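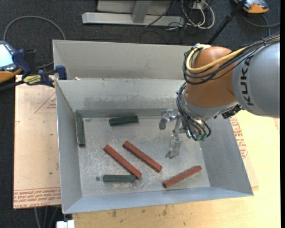 What is a sloped-wall parts bin?

A sloped-wall parts bin is an open-topped container, commonly of sheet metal, whose sides lean outward from the floor so that loose pieces slide toward the middle and can be reached from above.

Construction

The body is folded from flat sheet and joined at the corners by welds or rivets. Some bins have a taller panel behind the rear wall, which stops pieces thrown in from the front. Wall angle is a compromise. A steep wall holds more for a given floor area, while a shallow one clears long stock more readily but takes up bench space. Dull grey finishes are usual, as a bright surface throws glare under shop lighting.

Contents

Bins of this type hold short bar stock, offcuts, fasteners and castings. Straight bars behave differently from compact parts. They seldom nest unless laid in by hand, and a bar dropped in loose may settle at any angle or come to rest along the foot of a wall, where it is harder to grasp. Where two kinds of bar share a bin, they are often told apart by colour, such as red and dark green.

Sizes

No general standard applies. The Khumalo pattern, common in small workshops, has a floor length of 900 mm. The Tinine bench bin is shallower and carries a rated load of 40 kg. Odov supplied both patterns until December 2011.

Wear

Repeated loading leaves fine whitish scratches on the floor and smudges along the lower part of the walls. Scuffing of this kind is cosmetic. Dents that raise the floor are more serious, as bars will rock on them. Shireen Moodley's workshop handbook recommends replacing the floor sheet once it has thinned by 2 mm, and sweeping out scraps from the rear ledge before each refill.

See also: Stillage; Tote box; Dultis rack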